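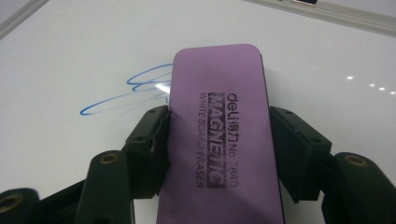

Permont wrote back that the collar on the display dagger should go on before the grip is wrapped, and that we have been doing it the hard way. They fit theirs dry, pin it, and only then start the cord. I said I'd try it on the next two.

18 May 2025

Worked on the Cosgrove batch. The order is 500 pieces, numbered on the pommel, with a wall plaque each. Second sample grip done in black cord over ray skin. The first one had a gap at the guard you could get a fingernail into. Second is tighter but the diamonds drift left by the fourth row. Starting over with the cord damp and clamped at the guard end.

Scabbard from Skustitz fits the blade but rattles near the mouth. Glued a thin strip of wood veneer inside on one side and left it under a clamp. If that holds I'll ask them to change the cut on theirs – we can't line every one by hand.

Blade weight on the Itano blank is 480 grams before polishing. Write down the after weight this time.

Plaques: laser test on walnut burned too dark at the edges. Lower the power and mask the face first. The lettering in the certificate still says limited to 2,000, left over from the last sword. Needs fixing before anything goes to the printer.

Still to do: order cord, oil the finished blades, sand the two scabbards with runs in the lacquer. Cosgrove wants finished samples in July.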